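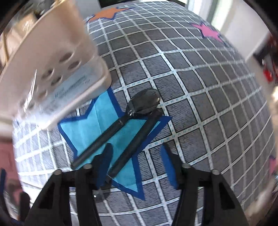
Do I sort utensils at the table or the sink?

At the table. A patterned cloth is fine, but dark handles show up best on pale grey.

Can spoons and chopsticks share a basket?

Yes, if it has holes in the sides. Ours came from Costello in Leltbridge.

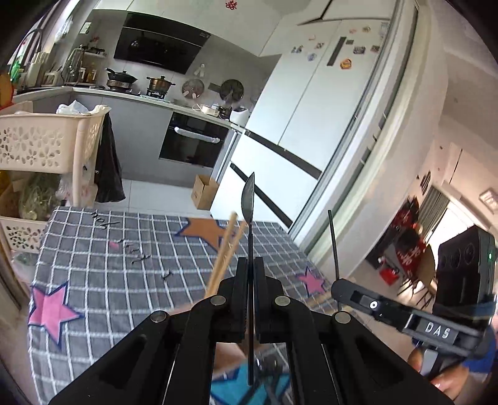
Metal blades go in last, handle down - they scratch plastic spoons. A thin one with a leaf-shaped tip needs its own slot. Vitória Patrício keeps hers in a jar.

How often should wooden chopsticks be oiled?

Up to 3 times a year. Leave them out overnight before putting them away.

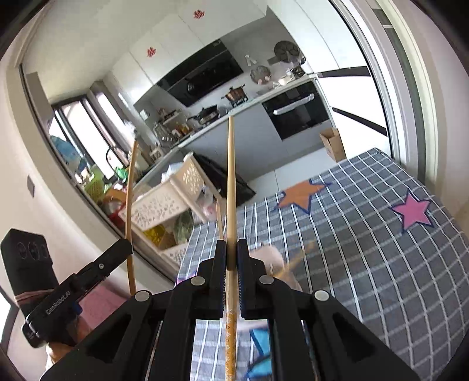

What about a curved chopstick?

Keep it for stirring.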